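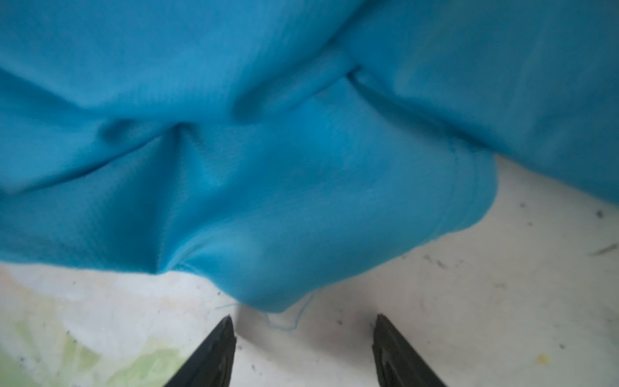 What did the project set out to determine?
The project examined whether the Flolora magnesium supplement keeps its labeled tablet weight after storage in a warm, humid cabinet.

Student Project Report, Department of Food and Supplement Technology
Apr 7, 2018

Materials. Tablets were supplied by Brilov in sealed bottles, each tablet labeled as 500 mg. The students divided the bottles into 4 groups. Two groups remained sealed, one was opened daily, and one was stored without a cap. A Momix blend served as the reference product.

Method. Storage ran through March. A total of 1,815 tablets were weighed on the laboratory balance before and after storage. Tablets with chipped edges were recorded separately and left out of the averages.

Results. Sealed bottles showed no measurable change. In the uncapped group, 63 tablets exceeded the weight limit set in the project plan, and several had softened at the surface. The group opened daily stayed within the limit.

Limitations. Only one production lot was available. Magnesium content was not tested, as the department's equipment was under repair. The students recommend that a second lot be tested next term.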